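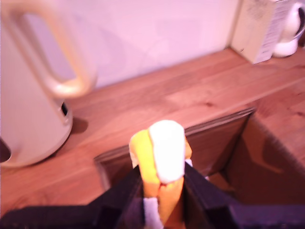 Tadhg Mulcahy asked whether the word "release" had been defined anywhere before Clause 30, and if it had not, on what authority the arm at Borholm had been told to do it.

The question was entered in the record. Fionnuala Tully, presiding, directed the parties to the glossary of the Nesau Rules for Domestic Handling, where "grip," "carry," "set down" and "stop" each had an entry. There was none for "release." Pádraig Lynch, as drafter, stated that he had considered the meaning plain.

"It was plain to you," said Mulcahy.

"It was plain to the eleven people who signed it," said Lynch. "You were one of them."

This exchange was also entered, at Mulcahy's request.

The hearing had been called under the Rules to settle one point arising from the Borholm kitchen trials. During Trial 56 the arm had taken up a soft foam piece and was carrying it above the counter when the supervising operator, Aoife Corrigan, gave the order to stop. The arm stopped. It kept the piece in its fingers. Clause 30 provided that upon an order to stop, the machine should cease all travel and, where safe, release what it held. The arm had judged that it was not safe. Virko, which had supplied the arm, held that the machine had complied in full. The trial office held that the machine had no business judging.

Corrigan was invited to give her account. She had brought the trial log and read from it in a level voice. The order had been given at the proper volume. The piece was above the recess in the counter, toward the front of it. A kettle stood on the same counter.

"Was there water in the kettle?" asked Tully.

"I did not check before I gave the order. The checklist does not ask for it."

"Should it?"

Corrigan turned a page, although there appeared to be nothing on the next one. "I have wondered about that," she said.

Tully asked why the order had been given. The log required a reason and the space had been left blank.

Corrigan said that no fault had been observed. The travel was smooth and the grip was within limits. She had run the same carry many times that week and she had found that she was no longer watching it. She had been looking at the wall. When she noticed this, she gave the order.

Lynch observed that inattention was not among the listed grounds for a stop.

"No," said Corrigan. "That is why I left it blank."

The hearing adjourned for thirty minutes. Under the Rules, members were not to discuss an open point during an adjournment, and they stood along the corridor with their paper cups and spoke of parking. Lynch stayed in the room. Through the door he could be seen with the glossary open before him and a pencil in his hand, writing a line, striking it out, and writing it again lower down.

On resumption, Róisín Ní Mhurchú spoke for Virko. She submitted that the arm had been given two duties in a single sentence, and that it had performed the first at once and the second not at all, as the words "where safe" allowed. A soft piece let go above an opening would fall into it. The machine had no instruction concerning openings. Lacking one, it had held on. She asked that the hearing find for Virko and return the deposit.

"And how long would it have held on?" asked Tully.

Ní Mhurchú consulted her papers. "Until told otherwise."

"By whom?"

"By the operator."

"Who had said stop, and believed she had said everything."

Ní Mhurchú allowed that this was so. She added, after a pause which the clerk did not record, that at the Barbosa site an arm of the same type had held a folded cloth from the close of one shift to the start of the next. The morning operator had not liked to take it. He had walked past it twice and then telephoned her at home. She had not included this in her submission, it being outside the scope.

Mulcahy withdrew his question regarding authority. He said he would prefer to have an answer regarding the cloth.

Tully then asked Lynch whether he had wording to offer. Lynch rose. He proposed that Clause 30 be divided. Upon an order to stop, the machine should cease all travel and keep its grip. Release should require a second order, given by a person who had first looked at what lay beneath. He proposed further that the grounds for a stop, presently seven in number, be removed from the Rules altogether, so that an operator might stop a machine for any reason or for none, and that the space in the log be kept but made optional.

"You fought for those grounds," said Mulcahy.

"I did," said Lynch. "For five months."

There being no objection, the wording was adopted. The deposit was returned to Virko in part. The kettle was referred to a later session, to be held in September, with a note that carry paths should keep clear of it until then. The ruling was signed and dated July 25, 2023.

Members collected their coats. Corrigan remained at the table with the log of Trial 56, which had to be closed before it could be filed. She asked Lynch whether the optional space might be filled in after the fact. He told her that the Rules were silent on it and that he would not be the one to write a clause. She borrowed his pencil and wrote, in the small box beside the time of the order, "Was not looking." Then she initialed it and handed the log to the clerk.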